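The long wait for a new town hall floor

Clunddale has 3,864 residents and one room big enough to hold 400 of them. The town hall was built for dances, and for most of its life the floor has been the thing people came for. It closed in March after a section near the stage dropped underfoot during a school rehearsal. The shire fenced off the main room the next morning.

The floor is cypress pine, laid over hardwood joists on brick piers. An inspection found that the piers along the eastern wall had sunk, taking the joists with them. The boards themselves were in better shape than anyone had expected. Most had been sanded only twice.

Two options went to council. The first was to pull everything out and pour a slab, with an engineered timber surface glued on top. The second was to number the boards, lift them, rebuild the piers and put the old floor back. The slab was cheaper and quicker. Council chose the second option after a public meeting at the bowling club that ran past eleven.

Jad Farah won the job. He trained as a joiner in Hanley and moved to Clunddale to restore windows, then found there was more work in floors. His first task was getting the boards up without splitting the tongues.

"Cypress goes brittle," he says. "You can't lever it the way you would a newer board. You cut the nails from underneath if you can get under there, and if you can't, you go slowly."

He could get under roughly half of it. The crawl space is low at the stage end and the ground is rubble from an earlier kitchen. Farah and his apprentice lifted the boards in runs, chalked each one on the back and stacked them in the supper room with battens between the layers. By the end they had 300 that could be reused at full length. Others will be cut down for the edges.

Finding replacements has taken longer. Cypress in the old width is not milled locally any more, and the first batch from a Hikwood salvage yard had come out of a shearing shed and was soaked with lanolin. The second, from a demolished church, was sound. The colour is a little redder than the original, so it will go beneath the stage steps.

Where everyone went

The hall's regular users have been spread across the district. The dance group meets in the Hikwood scout hall, a drive of 3 hours there and back for some members. The blood bank uses the football clubrooms. The school holiday program moved to the library, and the winter concert was dropped.

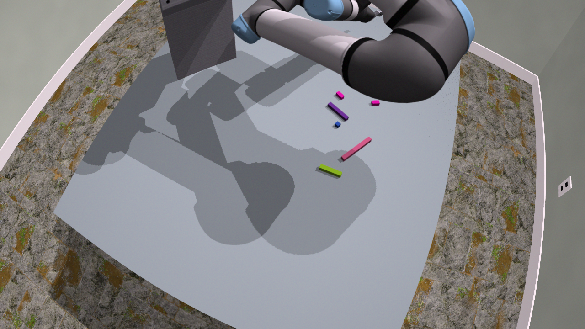
What happens next

The new piers are in and the joists are being levelled. Farah plans to start relaying from the western wall, where the original line is still true, and work across to the stage. The finish will be a hard wax oil from Czarnecka, the supplier he uses for most of his heritage jobs. It marks more easily than polyurethane but can be patched without sanding the whole room.

Council has set aside money for a ramp at the side door and new wiring under the stage. The kitchen will have to wait for another grant round. Bookings for the main room are not being taken yet - the shire office is keeping a list of names and will ring people in order once there is a date.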